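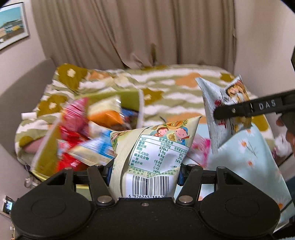
Both grippers at work on the snack packets.

Wurico Hand Gripper Pair: a long-term review

I've had the Wurico pair from Toreck on the go for most of the winter now, and since a few of you wrote in after my last column to ask whether they're worth the money, I thought I'd better sit down with a cup of tea and do the thing properly. I paid full price for mine, $1,460 for the two, and Toreck has had no say in any of this.

For those who haven't been following along, our little group records people doing everyday jobs with grippers in their hands, and the recordings go on to train a pair of arms we run in the back shed. So I care about two things: whether the grippers will pick up what I ask them to, and whether my wrists will still be speaking to me at tea time.

Getting started

Setup was kinder than I'd feared. The booklet is short, the diagrams are clear enough if you have your reading glasses handy, and I was squeezing the jaws open and shut in 10 minutes. The calibration is a bit fussier. You're asked to open and close each gripper slowly several times, and if you rush it the software grumbles and sends you back to the beginning, which I managed twice before I learned some patience. Do it slowly the first time and you'll be fine!

What they're like on soft packaging

I'm a great believer in snack packets as a test. A wooden block will flatter any gripper ever made, but a puffed-up bag slides and crackles and changes shape the moment you touch it, and you find out very quickly what the pads are made of (in a manner of speaking). The Wuricos are lovely at this. Take the bag by its flat body and the pads settle in evenly, and there's enough feel coming back through the handle that I rarely squash anything. Foil is harder. A shiny packet will skate out from between the pads if you come at it too high, so I've got into the habit of going low and letting the fingers close on either side before I lift.

Working over bedding makes it harder again, and I'd recommend it to anyone who thinks they've mastered the things on a kitchen bench. A doona gives way underneath you and the packets tip over into the folds. My friend Gerrit Bakker, who has far steadier hands than I do, reckons it's the best practice going, and I've come round to his way of thinking.

Using two at once is where I had the most trouble. The linkages stick out at the sides further than you'd expect, and when both hands are reaching for the same small pile the arms do knock together. You learn to stagger them, one hand hanging back while the other goes in, but I'd love to see a slimmer elbow on the next version.
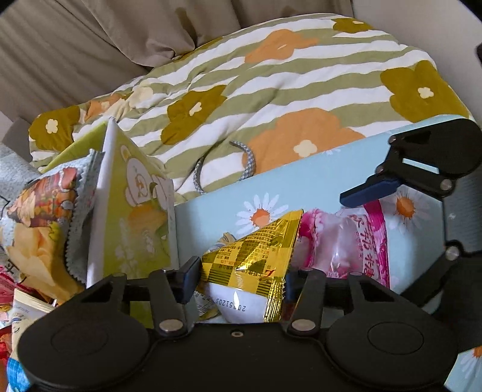
Comfort and wear

They're light enough for me, though I wouldn't call them light. I can do up to 100 grasps in a sitting before I want to put them down and shake my hands out, and Gerrit will happily go on longer than that. The handles suit a medium hand. Fermín Sepúlveda, who has hands like dinner plates, found his little finger had nowhere to go and ended up wrapping the grip in bicycle tape to build it up, and he's been quite content since.

As for wear, the pads have lost a bit of their bite. I wipe them with a damp cloth at the end of the day (crisp dust gets everywhere, I'm sorry to say) and that brings most of it back. One pivot developed a squeak, cured with the tiniest dab of grease. I did write to Toreck about spare pads and had a friendly reply the next morning, but they come only as a full set and I'd have liked to buy a single.

Against the Betix

I borrowed a Betix pair last August for comparison. They're $400 cheaper and the trigger is smoother, I'll give them that, but the jaws don't open as wide and the fingers felt stiff on anything puffy. If you mostly handle boxes and tins, save your money and get the Betix. For bags, sachets and all the other floppy odds and ends that fill up a real house, I'd buy the Wuricos again.

Four stars from me, and I'd find them the other half if somebody would do something about those elbows.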